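Workshop tips: choosing a gripper for small switch parts

Last updated 2026-05-29

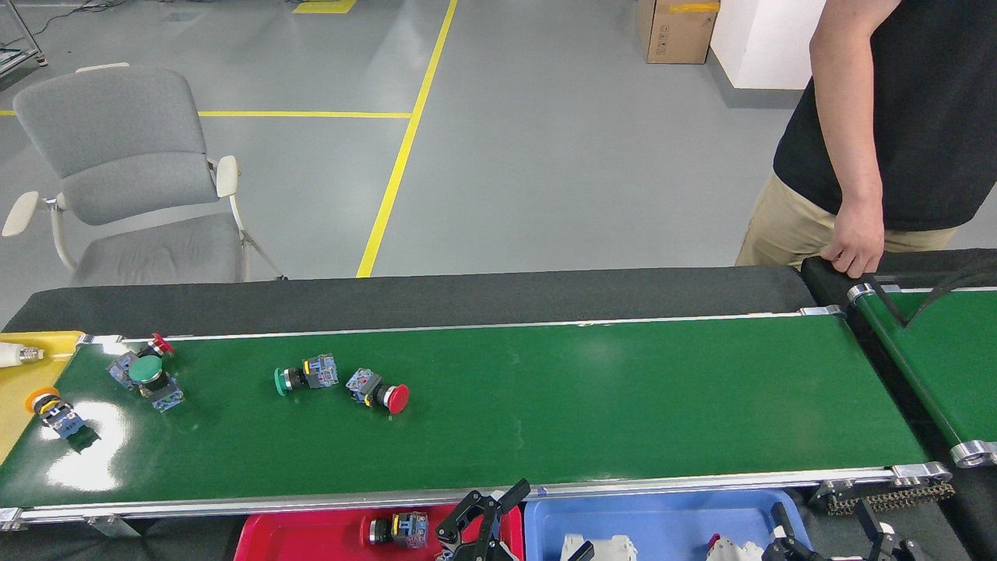
Push buttons are awkward things to pick. The cap is round, the contact block is square, and most of them will roll on to their side as soon as the belt moves. We tried two sets of fingers on ours, the Clotar and the Braston, over 152 picks each. These notes should save you some time if you are setting up something similar.

Fingers

The Clotar fingers are narrow and get down beside a part that is lying close to a rail. They also slip on mushroom heads. The Braston pair is wider and holds a mushroom head well, but needs more clear space on both sides. If you can only buy one set, look at how your parts usually land and choose for that.

Grip the contact block whenever you can reach it. Flat sides give a better hold than the cap does.

Set the opening to 4 mm more than the widest part. Any wider and the fingers knock the neighbouring switch.

Start at a low force. We settled on 85 per cent of the maker's default for the Braston. At full force it marked softer caps.

Camera

A glossy belt throws back the ceiling lights, and a bright patch next to a part can be read as part of it. Turn the lamp before you touch the software. A strip of matt card clipped above the belt also helps.

Dark shadows cause the same trouble with black caps. Add a second lamp from the other side and keep it dim.

Teach the camera each switch upright and on its side. Green caps on a green belt need more sample pictures than red ones, about twice as many in our case.

Controller

The Moschos controller was easier to set up and slower between moves. The Flolbridge was quicker, but lost its saved positions when we updated it in February. Copy your positions to a memory stick before any update.

Trays

Use a different colour of tray for each sort of part. Fix them down with double-sided tape, and check the drop height again if you change the tape.

Wipe the finger pads with a dry cloth at the end of the day. Replace them when the edges start to curl.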